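Looking for a few people to help teach my robot to fold laundry

Last updated: 2024-04-07

Hi! I'm Jocelyn Penner, and for most of the past year I've been building a two-armed folding robot in the shared workshop on Korkeo Lane. It's called Pedora. It is slow, it squeaks, and I'm very fond of it. The arms are bolted to an old drafting table, the wiring is mostly tidy now, and the control box finally closes with the lid on (this took longer than I'd like to admit).

What I'm short on is people. Pedora learns from examples, and right now nearly all of the examples are mine. I've recorded 2206 folds so far and they all have my habits baked in. I'm left-handed, I tug before I fold, and I go back and smooth everything twice. Pedora has started doing the same, which is funny for a minute and then pretty annoying when you're waiting for one shirt. So I want other hands in there, and I'd love to have yours!

You don't need to know anything about robots. You don't need to be good at laundry either. If you fold badly but the same way every time, please write to me. If you have some odd method your grandmother taught you, please write to me faster.

How it goes: you come to the workshop for a session of two hours or so, with a break in the middle. I show you how to hold the grippers and you practice on a few washcloths until the squeeze feels normal. Then we record. I call out the item, you fold it, you shake it out, you go again. T-shirts mostly, some towels, and pillowcases if we're both still cheerful. I'm hoping each person can do 3 sessions before the end of August, but if you can only make one I'll still take it. A person who is comfortable gets through 76 folds in a session. There's no quota and I won't be standing there with a stopwatch.

Pay is a flat 126 dollars for the full set of sessions, or one third of that for each one if you only come once or twice. I pay it myself out of the Zesier money (Zesier is my little repair business, sewing machines and the occasional bread maker), so please understand it can't go up. Coffee and tea are free, and there's usually something to eat.

You should be 18 or over, okay with standing at a low surface for a while, and okay with your hands being on video. I don't record faces or sound. If you have wrist trouble, tell me first and we'll try the grippers for five minutes before you commit to anything. Small hands are very welcome, and so are big ones, as I'd like to know if the handles suit either.

One more thing, my friend in Abu Hammour is building a copy of Pedora in his garage and will be training it on the same recordings. If you'd rather your folds stayed with my machine only, say so when you write and I'll keep them separate. No hard feelings at all.

To sign up, leave a note in the Pedora tray by the workshop's front door with your name, how to reach you, and which hours usually work. Mornings are easiest to book. I answer everybody, though it may take me a few days when I've got a bench full of repairs. 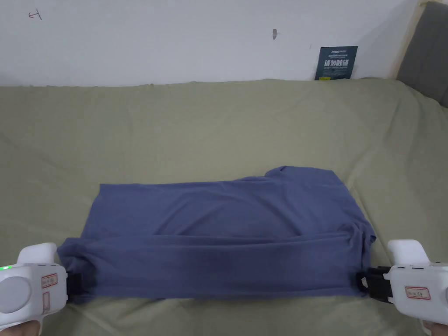 Folding with grippers feels strange for the first few tries, so give yourself time before deciding you're bad at it. You work with one in each hand and do everything by pinching. On T-shirts I like the long fold first, the whole thing brought into a rectangle with one gripper on each of the two lower corners, like the blue-gray one on the green cover. Creases are fine! A few wrinkles in the cloth don't spoil a recording, and a sleeve that pokes up a bit at the shoulder doesn't either. Just carry on to the next fold at your normal speed, and if you lose a corner, pick it up again the way you would at home. I keep those takes too.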